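Progress report to the Rozīte Fund: local dialogue between herding and farming groups, Rarkska district
Prepared by Darius Baranauskienė, Dovex

Work in this period centered on the dispute over which associations may speak for their communities at district hearings. In August the district office described the herders' union as a cultural body. Two farmers' associations objected in writing and stayed away from the next hearing.

We met both sides separately and then held 7 joint meetings, with up to 200 people at the largest. The herders' union agreed to publish its membership rules. The farmers' associations returned to the hearings but have not withdrawn their objection.

Our survey on grazing routes received 1678 completed forms. Most came from the river villages, so the hill villages are underrepresented. We are sending interviewers there next.

Radio discussions on Rakex went ahead as planned. One was dropped when the district spokesman declined to share the program with his critics.

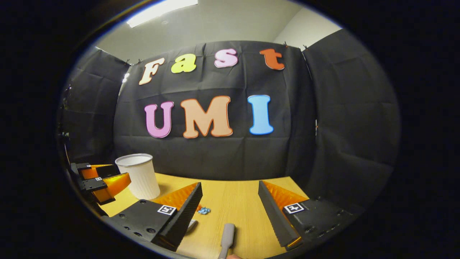
Spending is within budget except for transport, where fuel prices rose. We ask for permission to move 20 percent of the printing line to cover it. The draft agreement on hearing procedures is with the district office, and we have not yet had a reply. A copy will be sent to the Fund with the next report.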